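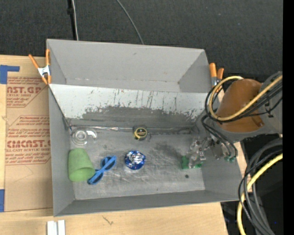 Chez nous, le bac de l'entrée se remplit tout seul. On rentre, on vide ses poches, on verra plus tard (et plus tard, c'est jamais !). Moi, je le trie deux fois par an, en mars et en septembre, et la méthode tient en trois étapes. Premier principe : on ne commence pas par ce qui est joli. Les lunettes de soleil bleues, par exemple, on a tout de suite envie de les essayer, et hop, dix minutes devant le miroir. Je m'attaque d'abord au mètre ruban et au dévidoir de scotch, parce que pour ceux-là la réponse est facile : ils filent dans la boîte à outils.

Étape 1 : on sort tout

Tout, même ce qui a l'air à sa place. J'étale une vieille serviette par terre et je pose les choses dessus, sans réfléchir. Les miettes et la poussière, un coup d'aspirateur, puis une éponge avec un peu de savon noir. Les rayures resteront, tant pis, c'est un bac, pas un service à thé.

Étape 2 : deux tas

Un tas « ça vit ici », un tas « ça vit ailleurs ». Pas de troisième tas « je sais pas », j'ai essayé, il a passé l'été sur une chaise. Un gobelet, ça retourne à la cuisine. Tout ce qui est emballé dans du papier brillant, on regarde ce qu'il y a dedans avant de décider !

Étape 3 : on remet le minimum

J'utilise le compartiment étroit pour les clés et le courrier, et le grand pour ce qui ressort le lendemain. J'ai mis un petit séparateur Kovis dans le mien, mais une boîte à chaussures coupée en 2 fait très bien l'affaire. Pour les étiquettes, j'aime bien celles de chez Prundard, elles se décollent sans laisser de traces.

Comptez une petite demi-heure la première fois, beaucoup moins ensuite. Et si vous avez un bac sans compartiments, dites-moi en commentaire comment vous faites, je cherche des idées pour celui du garage.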